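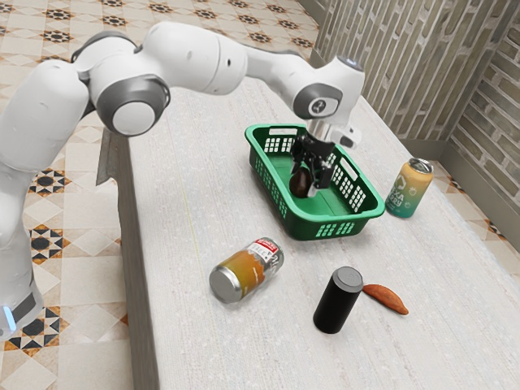

Omotbridge safety evening, Thursday, June 14, 2018. My slot is 15 min. Go fast thru the intro, they've all read the abstract.

SLIDE 1 - title
Thanks, hello. Work on the Bradville arm cell. Sorting groceries in and out of baskets. Talk is on one fault, one night in December, and why the stop button didn't save us.

SLIDE 2 - the task
Pick item off table, lower into basket, open, retract. Cans, produce, odd shapes. Sounds dull. Mention: sim runs the same controller code as the real arm. Same bugs too, as you'll see.

SLIDE 3 - what happened
Run 663. Arm goes down into basket, fine. Grip open command sent. Fingers didn't open. Controller thought they had. Arm retracts at full travel speed with the item still held, one finger hooked in a basket slot, whole basket comes up with it. Swings. Hits the guard door, door pops.
PAUSE. Let them picture it.
No one hurt. Operator was at the desk, 9 feet back. Say that early or they'll sit there worrying

SLIDE 4 - the stop
Button pressed. Arm stopped, yes. But stop also cut power to the gripper, and ours goes slack with no power. Basket dropped. If someone had been reaching in, thats a foot or a hand.
Ask room: who knows what their gripper does on power loss? Show of hands. Wait for it.

SLIDE 5 - cause
Open signal was marked "done" when SENT. Not when fingers moved. Position reading was there the whole time, we just never checked it. Cable had worked loose at the wrist so the command went nowhere.
Went back thru the logs, 29 earlier runs with same mismatch. All got lucky. Nobody looked cause nothing fell.
(Don't get defensive here. Own it.)

SLIDE 6 - fixes
- wait for finger position before any lift
- slow first part of the retract, check the load at wrist, stop if too heavy
- new gripper from Trajkovski, holds on power loss
- door latch swapped, old one was way too weak
- cable clamp. cheap. should of had it day one

SLIDE 7 - still open
Ternthorpe site has the old gripper, not upgraded yet. Running at low speed till then. Soft fruit still gives weird position readings, checker throws false stops. Don't have an answer, ask if anyone does.

Questions. If short on time skip 7 but keep the show of hands. Logs are on the laptop, not the stick, remeber the adapter.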